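# Getting a two-arm laundry kit to sort shirts: setup tips

The Kerekes bench kit comes with two arms, a black rail and a bag of clips and screws. I bought mine in July through Furkport and have used it for sorting and picking up laundry. The manual covers assembly well enough. It says very little about the laundry, so these are my notes on that side.

## Rail and cables

Bolt the rail down before you hang the arms on it. I did it the other way round and had to take both arms off again.

Leave slack in the cables. The clips hold them to the long links, but the cable needs a loose loop at every joint it passes. If it's tight when the arm is folded, it will pull at the plug when the arm reaches for the back wall. Run each arm slowly through its full reach once, with no clothes in, and watch the loops.

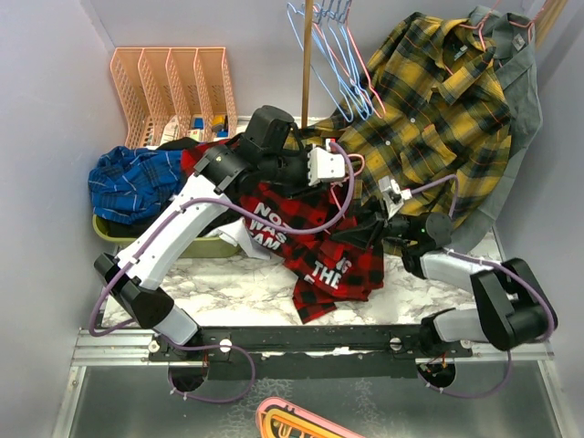 Start with shirts. Towels are heavy and socks get lost in the pile. Button-front shirts are good for a first run: the grippers do best on a fold that stands up a little, and worst on cloth lying flat. A strong pattern helps you as well. With a red-and-black check and a yellow-and-black plaid in the same heap, you can tell from across the room which shirt the grippers have hold of. Two navy shirts together will have you guessing. Do up the top button so the collar keeps some shape.

## Size of the load

The box says up to 13 garments. I wouldn't. Past 4 or 5 the arms spend their time pressing on the heap, and one gripper tends to pin down what the other is trying to lift. Add more when the pile gets low.

Shake things out before they go in. A sleeve that is inside out costs more time than anything else.

- Empty the pockets.
- Close zippers.
- Keep drawstrings and bra straps out completely.
- Put small items in a mesh bag and do them by hand.

## Bins and hangers

Use a low tray. Tall baskets look tidier, but the wrist has to come up and over the rim and it's slow. Anything with a rim lower than your hand is fine. 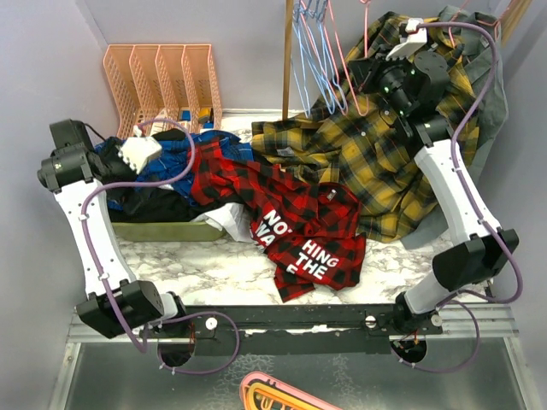 Push the tray against the side wall so it can't slide when an arm leans on it. A strip of shelf liner underneath does the same job if your floor is smooth. Wire hangers tangle, so hang up only as many as you need and keep the rest in a drawer.

## Software

Set the speed to 3 for knits and anything with a loose weave. Woven cotton can take the default. If you get error 812, one motor is working too hard, usually from a garment caught under a gripper. Pause, free the cloth by hand and restart from the menu. Don't pull on the arm itself.

## Is it worth buying?

For saving time, no. A load takes me around an hour and I could do it in a few minutes. For learning how these arms behave with cloth, yes, and the parts are decent. Blandine Bailly at the Tindatcombe repair shop has the Lavska kit and likes its grippers better on thin fabric - I tried hers on a silk scarf and agree. The Lavska rail is shorter, though, and she can't fit a tray beside the pile.

Spare gripper pads are sold in pairs. Order a set with the kit.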